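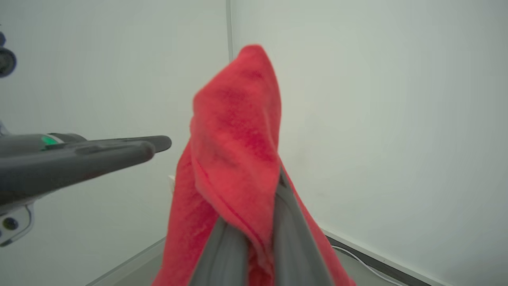
Home | Laundry | Storage | Cleaning | Reader Letters

Rorus Plush Towels and the Grada Weave Basket: Three Months of Washing
By Jummai Etim
March

I have been promised a softer towel more times than I can remember, and I've stopped getting excited. Every brand says "hotel." Every brand says "thirsty." Then you wash the thing a few times and it turns into something you could sand a door with. So when the Rorus set came with a card saying it would get better with washing, I put the card in a drawer and made a note to check back.

The set I bought was the red, which the company calls Ember and which I would call coral. It's a loud color. If your bathroom is mostly beige, the towel will be the only thing anyone sees in there. I don't mind that, but look at it in daylight before you commit to a full set.

What I liked first was the pile. It is soft and plush, and it shows every handprint: press a fold together and you get a darker, crimson-looking patch where the fibers lie flat. Some people will hate that. I got used to it in a week. If you fold your towels and stack them, you'll see the marks along the creases, and a quick shake takes most of them out.

Now the complaints. A new red towel bleeds, and the care label's "wash separately" is doing a lot of work. I washed mine alone 9 times before I trusted it with anything pale, and even then I started with a dishcloth I wouldn't miss. The rinse water was pink for the first four. Rorus says two washes is plenty. It wasn't plenty at my house, and I have one pink pillowcase from an earlier brand to remind me why I check.

Lint is the other thing. The dryer filter came out with a fat red mat of fluff for weeks. It has slowed down since, but anyone who hangs dark pants in the same load will be picking bits off.

Drying you off, it does fine. I'd rank it behind the flat, ugly Negussie towels I've had for years, which look like something from a school gym and soak up water faster than anything I own. The Rorus feels nicer on your face. You can decide which of those you're paying for.

The basket came home on the same trip, and I was even more doubtful about that. I've broken three plastic laundry baskets at the rim, always at the handle, always with wet jeans inside.

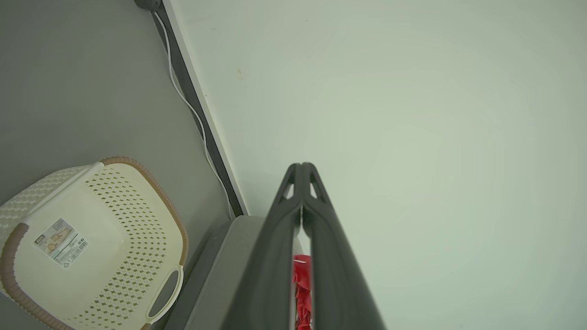

HOME & LAUNDRY DESK

The Grada is cream plastic with a woven look, and the sides are perforated with small diamond-shaped holes. Around the top there's a brown ribbed edge made to look like rope. From across a room you might be fooled. Up close you won't be, and I wish they had skipped the costume and taken a few dollars off. Still, it looks better sitting on a gray floor against a bare wall than the bright blue tub it replaced, and I've stopped shoving it in the closet when people come over.

The holes do their job. A damp towel left in overnight didn't come out smelling like a pond, which the old solid tub couldn't manage. They also let small things sit against the pattern and snag a little. I've had to unhook a bra clasp more than once.

The rope-style edge catches dust and lint in the ridges, and red fluff shows up on it right away. A damp toothbrush gets it clean. A cloth just slides over the top.

As for strength, the rim hasn't cracked yet. I say "yet" on purpose. It flexes when it's full, more than I'd like, and I've started carrying it with a hand underneath. The Pratley hamper I reviewed last fall didn't flex at all, but it was heavy even with nothing in it and it had a lid that pinched.

One thing about space. The basket has a wide footprint for what it holds, so measure your spot first. Mine lives in a corner by the baseboard — the only stretch of wall I have left — and it eats a good part of the walkway. If you have stairs to deal with, get the smaller size.

Would I buy them again? The basket, probably, if it was on sale. The towels I'm less sure about. They are softer now than they were in the first week, so the card in the drawer was right, and I'll admit that much. But I don't think a towel should need a month of solo loads before you can use it like a towel. If Rorus sells the same thing in white, I'd start there.

Contact the editors | Copyright Home & Laundry Desk | Back to top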